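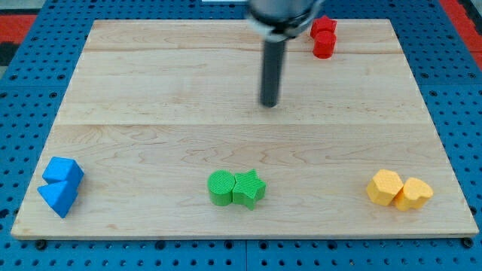
Jarlath Cullinane replied on 2nd October:
I'd leave the oil off altogether if it's only ever going to be used for bread. I know that's going to get me yelled at, so let me explain myself before the pile-on starts. My mother kneaded on bare wood her entire life and scraped it down with the back of a knife, and my brother still has the board and still uses it. Flour works its way into the grain and after a few months the dough hardly sticks at all. You put mineral oil on there and you're starting over every time, and for a while everything you bake has that slick feeling on the bottom. Cutting boards are another story. I oil my cutting boards. But a dough board, no, leave it be.

mapleleafmarge
Posts: 388

Well, I'm not going to yell, Jarlath, but I am going to disagree with you, and you know I say it with love after all the sourdough advice you've given me over the years!

I live in a very dry house. We run the wood stove from Halloween on, and by February my knuckles are cracked and so is anything made of wood that I've neglected. I lost a beautiful board that way (a wedding present from my aunt, which I still feel guilty about). It opened up right along a glue joint one night while we were watching TV and it sounded like somebody had snapped a ruler. If I'd kept oil in it I believe I'd still have it. So my answer to the original question is yes, oil it, both faces and the edges too, and go heavy on the end grain because that's where it drinks.

For what it's worth I use plain mineral oil from the drugstore, the stuff in the laxative aisle. Warm the bottle in a bowl of hot water first, rub it on with an old T-shirt, leave it overnight, wipe off whatever is left.

pielady_ungate
Posts: 100

Can I ask a dumb question in the middle of this? Does it matter if you oil one side more than the other? I've only ever done the top of mine, and it has a bow in it now so it spins like a record when I roll out pie crust. My husband thinks it's very funny. I have a wet dish towel under it and that helps with the spinning, but I'd love to get it flat again.

mapleleafmarge

Not dumb at all! Yes, it matters, do both sides the same. And never leave it lying flat on a wet counter to dry, stand it up on its edge so the air gets to both faces. To coax the bow out, put it down on a damp towel with the hollow side facing the towel and leave it overnight, then stand it up again. It worked on one of mine and did nothing at all for another, so don't get your hopes up too high.

Gearóid Ó Dálaigh

Marge is right about both sides. I'd add that if the bow is slight you can simply flip the board over and use the other face for a season, and very often it comes back toward flat by itself.

On the main question I'm going to annoy everybody and come down between the two of you. I made boards on weekends for a good many years, mostly for Ó Ceallaigh's when they still had the kitchen store next to the bank, and what I used to tell people was to oil a new board well and then quit. Three coats in the first couple of weeks, a day or two between them, and after that nothing until it looks chalky and thirsty. Jarlath gets his floury surface, Marge doesn't get her gunshot in the middle of a TV show.

I do want to push back a little on the idea that oil would have saved that board, though. Mineral oil slows water down but it doesn't stop the wood from moving with the seasons. A joint that lets go in dry weather was often starved of glue in the first place, or clamped too tight so it all squeezed out. It might have gone no matter what you did, Marge, so please stop feeling guilty about your aunt.

mapleleafmarge

Oh, you are kind. I'm going to choose to believe you. (She never noticed, or she was too polite to say.)

tomk_istholm
Posts: 361

Coming at it from the other direction, what about the hard finishes? I bought a tin of the Mostemard board wax last winter and I have mixed feelings. It smells wonderful and it made the board look like a million bucks for maybe a month, then it got gummy right in the spot where I work the dough. I probably put it on too thick. I ended up scraping it all off with a bench knife and a lot of bad language.

I've also been told walnut oil is the thing to use because it dries hard, but my niece has a tree nut allergy and I won't have it in the kitchen.

Jarlath Cullinane

Tom, too thick is exactly it, wax wants to be buffed until your arm hurts. But look how much trouble you went to, and compare that with me and my scraper! I rest my case.

Skip the walnut oil, you're quite right there. And nobody please suggest olive oil. I did it once as a young man, thinking I was being thrifty, and the smell of that board by summer was something I can still call to mind.

Gearóid Ó Dálaigh

I wouldn't call it resting your case, Jarlath, I'd call it having a damp kitchen. You live close to the water. Your wood never gets the chance to dry out the way Marge's does, so bare wood does fine for you. Put your mother's board in Marge's house next to that stove and I think you'd be reaching for a bottle by Christmas.

Jarlath Cullinane

I had not thought of that, and I don't like it, but I'll grant you the damp. I still say the crust comes out better off bare wood.

pielady_ungate

Update for Marge: I did the damp towel last night with the hollow side down and it's quite a bit better! It still rocks if you press on one corner but it doesn't spin. I'm going to oil both sides this weekend like you said. One more question and then I'll leave you all in peace. How do you get old butter out of the grain? Mine has a darker patch in the middle that feels greasy however much I scrape.

mapleleafmarge

Coarse salt and half a lemon, rub it in circles, let it sit ten minutes, scrape, rinse fast and stand it up to dry. Do it before you oil or you'll be sealing the butter in.

tomk_istholm

Seconding the salt. It got the last of the wax off mine too.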